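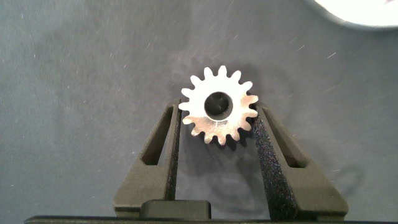 4. Setting up a reading period

Do this after section 3 (accounts). If you skipped section 3 go back, the Open button stays gray without at least one reader on the account.

You need: the title of the call, opening and closing dates, word limit, and the permission form as a PDF. School calls need the guardian version of the form. Ask Kwame Nyarko at the Flornness office if you only have the old one — old one has a two-column signature box, don't use it.

4.1 Create the call

1. Log in to Kadness. Top menu, Calls, New call.
2. Type the title the way it should look in the printed book. It carries over to the contributor emails and the title page. Changing it later only fixes the title page.
3. Pick a type: Poetry, Prose, Comics, Mixed. Mixed turns off the word counter, so use it only for a call with no limit.
4. Set the limit. Prose calls for the youth anthology are 1000 words. Poetry goes by characters with spaces, 1670, which fits one page in the Bech layout with room for a title and a name.
5. Paste the call text. Plain text. Pasting from a word processor brings in curly junk that shows up on phones.
6. Attach the permission form.
7. Save as draft. Do not press Open yet.

Note: titles over two lines get chopped in the email subject. The book is fine.

4.2 Dates

1. Dates tab. Opening date first, then closing date. The other way round gives an error about "negative period" and you have to start the tab again.
2. Closing time defaults to midnight at the start of the day. So a call closing 30 August 2026 shuts when most people think they still have the whole day. Change the time to 11:59 pm by hand.
3. Grace period: leave at zero for competitions. For workshop groups set 7 days, teachers send in late.
4. Save.

CAUTION: moving the closing date after the call is open emails everyone who has started a draft. Everyone. There is no undo and no preview.

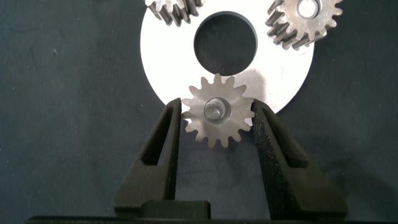

Spur gears and a round metal plate.

4.3 Readers and blind reading

1. Readers tab, Add. Type the email adress they used to sign up, not their work one.
2. Assign each reader a batch. The batch limit is 31 pieces. Bigger batches do save but the last few pieces never show in the reader's list.
3. Tick Blind. This hides name, school and age from readers. It does not hide anything typed inside the piece itself, so a name under the last line of a poem will still be seen.
4. Ask one person to open every file before release and take names out. Log what was removed in the Notes box.
5. Conflict check: readers who taught a workshop group in the same year must not get that group's batch. The system doesn't check. Compare the lists yourself.
6. Release batches. Readers get one email each.

Note: two readers per piece is the minimum. Three for the Bravton prize, and the third reader must not see the first two scores. Tick Hide scores on that call before releasing.

4.4 Score sheet

Default sheet has a number and a comment. Both required. If you turn comments off, contributors who ask for feedback get a blank page with our logo on it — has happened.

Comments go out to young writers as written. Tell your readers. "Weak ending" is not a comment, say which line and what you wanted from it.

To make your own sheet:

1. Score sheet tab, Copy default.
2. Rename it. Don't edit the default, other calls use it.
3. Add or delete rows. Keep Overall as the last row, sorting runs off whatever is last.
4. Save, then go back to the call and choose the new sheet from the list. Saving alone doesnt attach it. 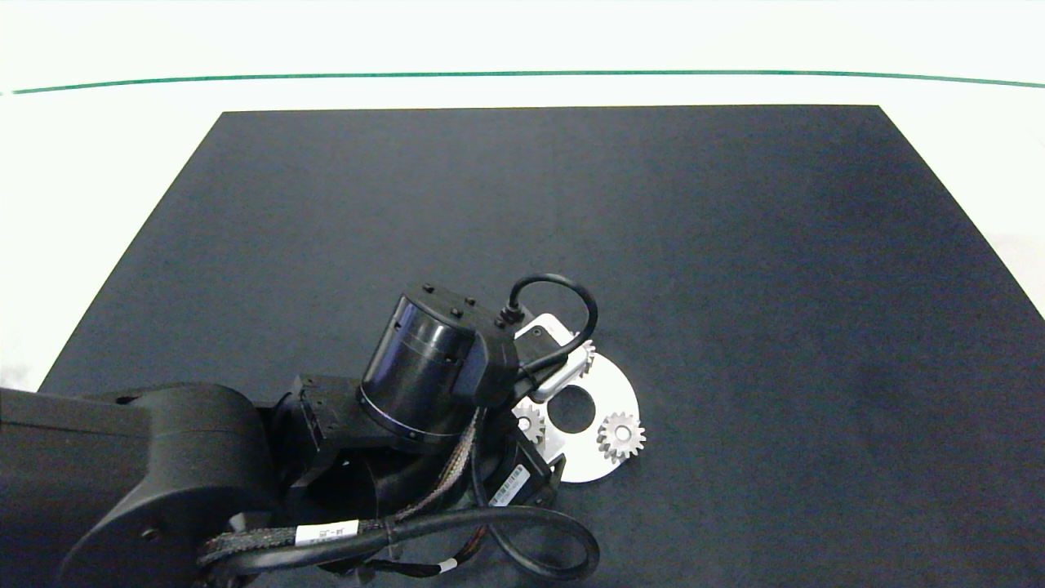
Baldur Zoëga

4.5 Test entry

Do one before opening. Every time, also for copied calls.

1. Open the preview link in a private window.
2. Send in a piece under the limit. Should go through, confirmation email within a few minutes. Check junk.
3. Send in a piece over the limit. Should be refused with the word count shown.
4. Send in one without the permission form. Should be refused.
5. Delete all test entries (Entries, select, Delete). Forgotten ones end up in batch one.

If step 4 goes through, the form is attached but not marked Required. Files tab, tick Required, save, test again.

4.6 Open the call

1. Check the dates once more.
2. Press Open.
3. Copy the public link and send it to the office for the website. Use the short link, the long one carries your login name.

Calls that worked well can be reused. In the list, Copy, then redo 4.2 and 4.3 from scratch. Dates and readers do not copy. The call text does, including last year's deadline if you typed it in there. The April call went out like that.

For picking the final list and sending acceptances see section 5. Layout and proofs, section 6.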